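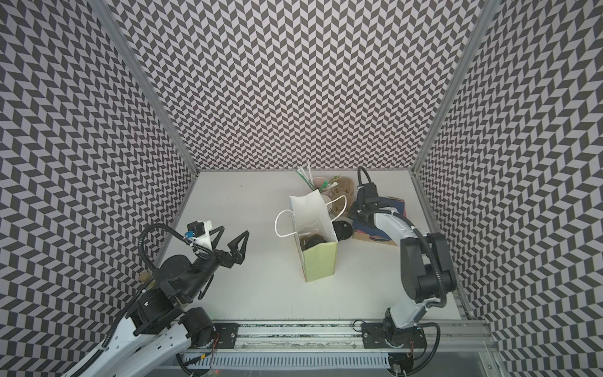 The two-arm cell at Esside, bag on the table, left gripper open.

Open day at Esside — notes typed on the train home, so forgive the state of them.

Got there late. Parking at Javmont's end of the estate is hopeless, one of the stewards sent me round the back twice. Signed in, lanyard, weak coffee, straight into the second tour group. Tuesday 2022-05-10 if anyone wants it for the log. They'd had 200 people book and it felt like most of them were in the corridor at the same time.

First room was the old conveyor line. Seen it before, most of you have. Skipped the talk and went on ahead to the packing cell, the bit I'd come for.

Smaller than I expected. Two white arms on one long rail along the front, black grippers, a plain white table, and walls on three sides in a black and grey zigzag that does funny things to your eyes if you stand there too long. White cable tray under the rail, very neat, wish ours looked like that. There's a little camera on a bracket over the left wrist and the cable from it makes a great big loop. I asked if it ever snags. "Sometimes," said Relu Bălan, who was running the demo, and then he got called away so that was that.

The job is shopping. Paper carrier bag standing in the middle of the table, white handles, pale green lower down, with some dark round things in it when I got to the front. Other bits lying about — a paper cup with green and white sticks in (straws? chopsticks? couldn't tell from the rope), a black disc, a box with a dark blue top, something tan and lumpy I took for bread. Right arm was over by the box, left one hovering beside the bag with its fingers open.

Relu came back and did questions. What I got down:

The handles are the hard part. Paper ones flop about and no two bags stand the same way. They'd tried stiffer bags from Hoàng and it all went a lot better, but shops don't use them so back to paper.

Speed is turned right down for visitors. He wouldn't say what it does normally. Someone behind me kept asking and kept not getting an answer.

Both arms can reach the middle, so they have to take turns there or wait for each other. The planning for that is done with Zeltivov, software people, they had a table by the door with pens. Took a pen.

One man wanted to know about eggs. Not yet.

A run can be up to 10 items, and they've 72 different things on the shelf to pick from, all ordinary stuff out of a supermarket. That shelf is out in the corridor and I liked it more than I should have. Half of it quite battered from being picked up all day.

Lunch was sandwiches, gone by the time our group got out. Afternoon talk on safety fencing, fine, slides too small to read past the third row. I left before the panel to get the early train.

Worth going? Yes if you've not seen two arms sharing a table close up. Go for the first tour, you can hear better. Next one is later in May, booking is on thier site, and take a coat becuase the packing room is freezing.

Need to send Relu the gripper pad question. Will add his reply at the bottom when I get it.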